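How do I keep a morning writing habit going past the second week?
Asked in Habits & Routines

I have tried three times to set up a daily writing practice. The plan is 200 words at 6:15, before work. Each attempt ends between day 10 and day 13. I log the word count in a spreadsheet, and the entries get shorter before they stop. Sleep and schedule do not change during that period. I use Brimska for the log and its daily reminder.
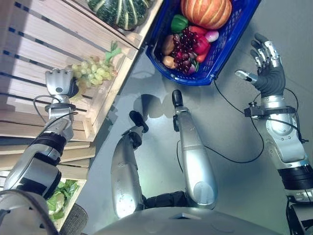

What I have tried so far
Moving the session to the evening (worse). Lowering the target to 100 words (no difference). Writing at the cafe on Arnham Street on Mondays – good for that one day, no carryover to the next. Should I change the target, the time or the tool?

Posted by Desta
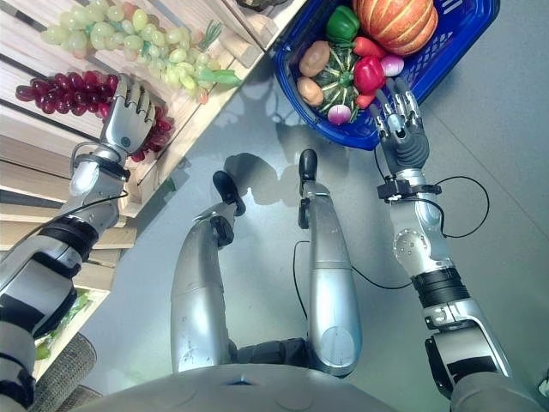
Ko
Drop the spreadsheet for a month. You are tracking output, so a short day reads as a failure and the next one starts from there. Put a mark on a paper calendar if you sat down at all. My longest run is 239 days, and plenty of those were one sentence. I would leave the time alone.

slowdraft
The drop-off before day 13 looks like a topic problem. Most people start with a stock of things they want to say and use it up in less than two weeks. Check your last few entries from each attempt. If they are about having nothing to write, the target and the tool are fine and you need prompts.

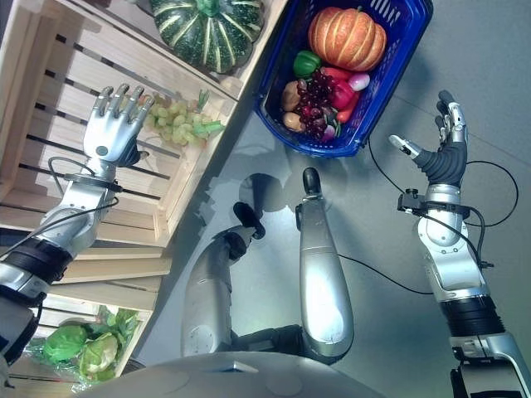
Prepare the prompts the night before. Write 3 on an index card and leave it on the keyboard. Keep them concrete, because "gratitude" or "my goals" will stall you at that hour. A bunch of pale green grapes on a stack of wooden crates is enough for 200 words if you start with the color and go on to the last time you bought any. Use one prompt per session and carry the others over. When the card is used up, write a new one. Turn off the Brimska reminder as well – you are already awake at 6:15, and dismissing it becomes its own habit.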